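Tema 7 - Residuos domésticos y gestión municipal
Apuntes de clase, martes. Prof. Ludger Hagedorn

Repaso rápido de la semana pasada: jerarquía de residuos (prevenir, reutilizar, reciclar, valorizar, eliminar). Entra en el examen. Ojo con confundir valorizar y reciclar.

1. Qué es la fracción resto
Lo que queda cuando ya se separó todo lo demás. Colillas, ceniza, polvo de barrer, pañales, cerámica rota. En teoría poca cosa - en la práctica, la bolsa más pesada de la casa.
Caso Trutmont (lectura obligatoria, Kohlhase): 331 hogares, pesaje por bolsa. Mirar la tabla de métodos, no solo los resultados.

2. Ceniza y colillas
Filtro = acetato de celulosa, un plástico. No va al orgánico, tampoco al papel. Ceniza de tabaco: siempre al resto y apagada del todo. La ceniza de leña es otro tema, lo vemos con compostaje. 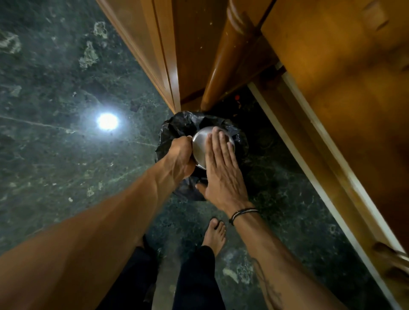
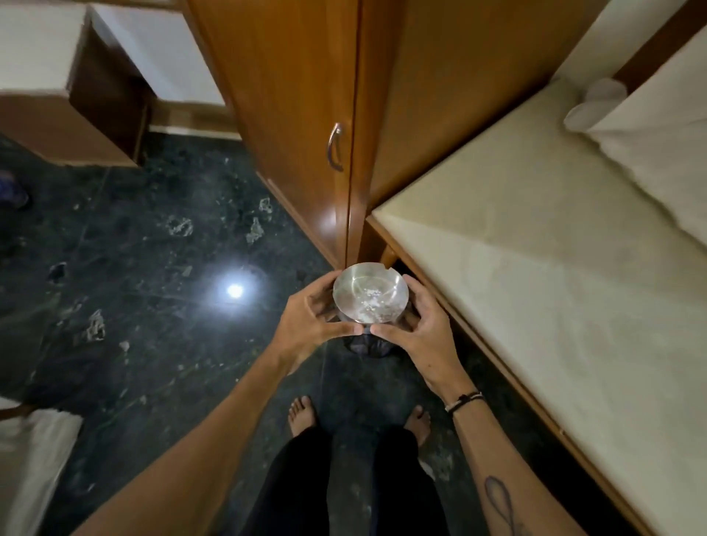 Fig. 3. Fracción resto en casa: pieza metálica redonda y bolsa negra.

3. Recogida
Tres modelos: contenedor en la calle, puerta a puerta, mixto. El puerta a puerta separa mejor pero cuesta más personal. En Samance pasaron al mixto con 2712 viviendas, quejas sobre todo por el horario (sacar la bolsa a las 7 de la mañana, nadie quería).
Tasa fija vs pago por generacion. Apuntar ventajas y problemas de cada una, lo pregunto seguro.

4. Para la próxima
- Leer Baláž, cap. sobre tasas. El anexo no hace falta.
- Ficha de una página sobre vuestro municipio: modelo de recogida, tasa, calendario. Alrededor de 400 palabras, sin portada porfavor.
- Los grupos de Wanpen Nilsuwan entregan en su despacho, no en el mio.

Falta la parte de vertederos y lixiviados, no dio tiempo. Se sube en enero junto con el Tema 8.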